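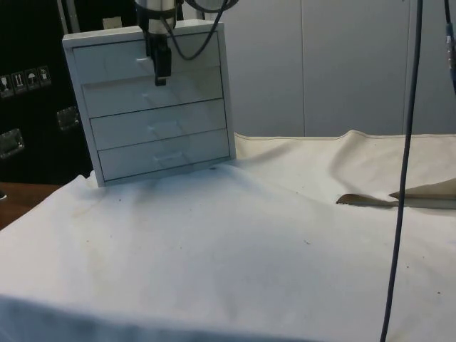 Bimus has suspended drawer-opening trials on its Tedamar arm after a fault in the gripper's force limit. On three occasions the arm kept pulling when a drawer jammed, and the emergency stop had to be used. Nobody was hurt. The trials use a small white plastic cabinet with four drawers, and the fault showed up only when the gripper came down to the second drawer from above. Stovier, which supplies the wrist sensor, was told the same day.

The fault was traced to a software update that reset the limit at each restart. All 14 arms on that version have been switched off — customers should not restart them until they hear from us.

"The arm should have let go and it didn't," said Sushil Pathak, head of safety at Bimus. "We are checking every drawer routine again before anyone goes back to work."

A corrected version is due in March.

Issued by Bimus, 17/01/2020

5 shares | 3 comments

mhollis: Does this affect the older Bhardwaj controller?

Priya T: Ours was switched off on the phone with support, took five minutes

gantryman: same question as mhollis

We use cookies to improve this site. Accept | Settings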